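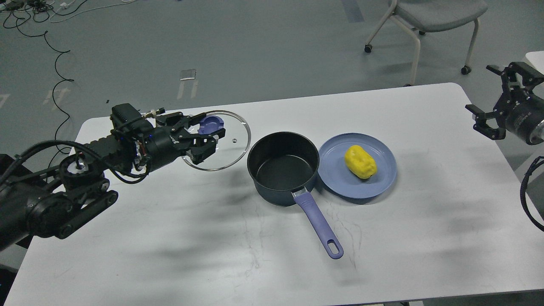 Ticket: left gripper opens on its own during teleoperation, lid task
Project: Carneck
Station: Barajas
Status: closed, one follow-up open

Reported problem. During remote-control demonstrations on the Barajas station, the left gripper loses its hold between pickup and placement. The operator keeps the left trigger squeezed the whole time. The task is the standard one: take the glass lid by its purple knob with the left arm, set it on the saucepan, then move the yellow item off the blue plate with the right arm. The drop shows up only with the lid. Of 206 episodes recorded in February on this station, 16 were thrown out for this fault. The arm itself tracks the leader arm normally through the drop, and no joint fault is raised.

Software on the station is the Curudgate recorder with the Zodero leader arms. The right side has never shown the problem.

Entry 1
Replayed the 16 bad episodes. In each one the commanded left gripper position rises toward open for a short stretch and then returns to closed. The measured position follows it. So the follower is doing what it is told, and the bad value comes from the leader side or from the recorder. The motor and finger linkage are not the first suspects.

Entry 2
Checked the knob for slip anyway. Held the lid by the knob with a fixed close command sent from the console, leader disconnected. No movement in 800 seconds. Wiped the fingertips and repeated with the lid tilted. Same result. Grip force is adequate.

Entry 3
Swapped the left and right leader handles at the connector and changed the mapping to match. Fault stayed with the left side. Handle and trigger sensor ruled out. Swapped back.

Entry 4
Raw trigger count on the left, fully squeezed, reads 1,173 at the start of a session. After a few episodes it drifts down, and at certain wrist angles it dips further. Whenever the dip crosses the deadband, the recorder reads it as a partial release. The lid task needs more wrist roll than the others, which fits the pattern in the report.

Entry 5
Opened the left leader base. The signal cable for the trigger was routed under the clamp for the wrist motor cable and pinched when the wrist rolled past horizontal. Jacket was flattened but not cut. With the cable held clear by hand, the count stayed steady through the full roll range. Let go of it and the dip came back on the next roll.

Fix applied
1. Replaced the left trigger cable with the spare.
2. Rerouted it outside the clamp and left a service loop at the wrist.
3. Ran trigger calibration again, left and right, with both handles at rest before starting. If a finger is on the trigger during the first step, the zero is wrong and the whole thing has to be repeated.
4. Raised the left deadband one step in the station config. Right side unchanged.

Verification
Recorded a new block of lid episodes with two operators. No unplanned opening in the commanded signal. One lid was dropped during placement – the operator released early, and the log shows the trigger going to zero, so it does not count against the fix.

Note on the old data
The 16 bad episodes are tagged and kept out of the training split. Do not patch the gripper channel by hand and put them back. The operator often reacts to the slip with a correction in the arm path, and that correction stays in the data even if the gripper values are cleaned up.

Follow-up, open
The recorder should warn when the trigger count drops while the operator has not moved out of the squeezed range. Request filed with the Curudgate maintainers. Until then, check the raw count on both sides before each session and again after any change to the cables.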